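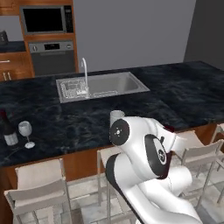
Handle section was treated separately from handle material, as the two are often confused in earlier work on hatchets and pruning saws. Each Clurnard blank was turned from the same ash stock and fitted to an identical head, so that only the section differed. The round section resists twisting through surface friction alone. A cylinder such as the white cup standing near the edge of the worktop in Fig. 1 offers the palm no flat or corner to bear on, and the same holds for a round haft. The oval section gives the fingers a longer lever across the wide axis, and slip torque rises accordingly.

Slip torque was measured with the Marras clamp at a closing force of 300 N, first with dry leather pads and then with the pads soaked in water. The load was raised steadily until the haft had turned by 2 degrees. Each blank was tested 50 times in each state and wiped down between runs.
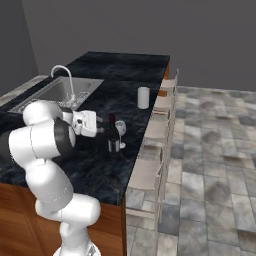
Soaked pads lowered slip torque for both sections, but the loss was greater for the round one. The order of the sections did not change when the Alico varnish was sanded back to bare wood. Wear was then added by drawing a canvas belt over the grip for 3000 cycles, after which the oval blanks kept most of their advantage. Two blanks supplied by Larnico split at the eye during this stage and were left out of the results.

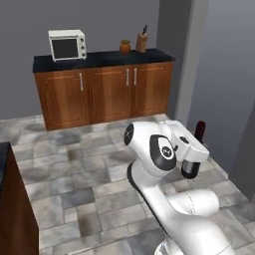
Figure 3. Simulated kitchen with a wooden base cabinet and slim bar handles mounted vertically on the doors.

Bar grips of small diameter were not tested. The clamp pads do not close fully on them, and the readings would not be comparable with those for full-sized hafts.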